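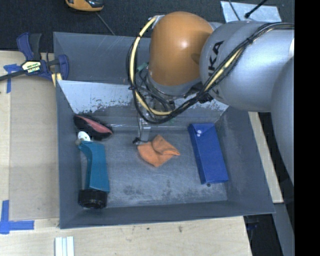 **Figure 1.** Grey bin on a wooden tabletop, with a robot arm reaching in from the right.

## 4. User testing of the revised homepage

### 4.1 Participants and tasks

The Stineck site was tested in two rounds, one on the old homepage and one on the revised version built by Zullano. A total of 179 people took part across both rounds. All had used the site at least once in the previous year, and were recruited through a short notice at the foot of the members' newsletter. Each person was given 6 tasks, such as finding the opening hours of a branch, renewing a membership and locating a report by its title. The order of tasks was changed from person to person.

Sessions were held remotely. Participants used their own computer or phone, and clicks and page loads were recorded with the Bronex logging tool. Sessions in which the log stopped before the last task were left out of the timing results but kept for the comments.

### 4.2 Changes between rounds

The old homepage carried a rotating banner, two menus and a long column of news items. In the revised version the banner was dropped and the two menus were merged. The search box was moved to the top of the page and made wider. News was cut to the most recent items, with a link to the full list. Page text was also shortened, following the Ranasinghe style guide, so that no introductory paragraph ran to more than 50 words.

### 4.3 Results

Most participants in the second round went to the search box first, while those in the first round tended to open a menu and then go back. Renewing a membership showed the clearest gain. On the old page many people clicked the banner, which led to a joining form meant for new members – several filled in part of it before noticing.

Finding a report by title did not improve. The search results listed reports and news together, and the titles were often alike. Participants wrote almost 200 comments in total, and the mixed results list was the complaint raised most often in the second round. A filter has been added to the results page but has not been tested.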